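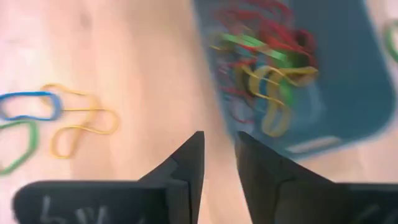
The Uvadport Custody Monitoring Board is looking for 5 lay visitors to inspect the Urura remand center, talk to the people held there, and write down what they find in sentences a county supervisor can follow. The pay is modest and the coffee is a matter of public record. Most of the job happens at a pale wooden tabletop, with a stack of visitor logs on one side and a deputy warden on the other, explaining why the logs are fine. Sometimes they are. You will be asked to check anyway.

What you would do

Visit the center twice a month, once on a Saturday, when the visiting room is at its busiest and the rules at their most flexible. Read the rule book, which runs to 400 pages and contradicts itself on the subject of slippers. Hear complaints in private. Compare who was let in with who was supposed to be let in, especially where the prisoner is someone whose name you already know from the news. Prominent detainees are entitled to the same chair and the same half hour as everyone else, and we like to see that in writing.

Who we want

Adults who live in the Uvadport or Macapagal districts and can keep a confidence. No legal training is needed. Lawyers may apply but should be ready to be interrupted. You can't be a current employee of the center, a close relative of anyone held there, or a candidate for office. Former candidates are welcome, as they tend to have free evenings.

Terms

The stipend is $80 a visit, plus bus fare. Training takes two evenings in May, starting at 6:30, and includes a tour that ends on the same side of the gate it began. Appointments last two years. Reports go in through Rollura, our filing system, which saves your work most of the time.

To apply

Send a letter of no more than 200 words saying why you want to do this, and the names of two people who will vouch for you, to Benjie Mercado, Board Secretary. Please don't attach a photo. Applicants we'd like to meet will get a phone call; the rest will get a letter, eventually.

Search this site Enter keyword Go

Home | Notices | Reports | Vacancies | Contact

Uvadport Custody Monitoring Board. All rights reserved. Contact the Secretary. Back to top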